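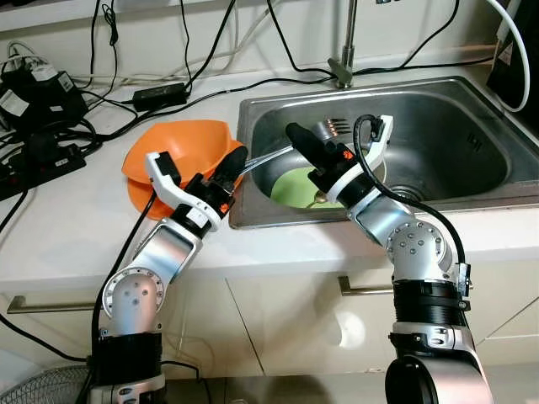 The sink on washing day, with the green plate and the cutlery.

Feb 11, 2025

I moved to Plitdale in July and brought very few dishes with me. The kitchen has white cupboards and one steel sink, and I have learned to wash up every evening, before I sit down. At home in Nirasura we left it until morning, and my mother never liked it.
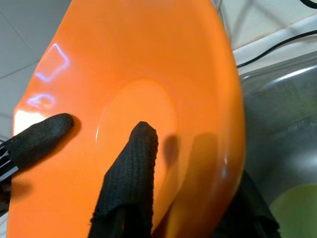

My orange plates came from the market in Collado, 8 for a low price. I wash the front first and then turn each one over, as I was taught. There is a raised ring underneath, in a paler orange, and grease likes to stay along its edge – a soft brush is better there than a sponge. Forks and spoons I do last, in fresh water. Next week I will write about the tea towels.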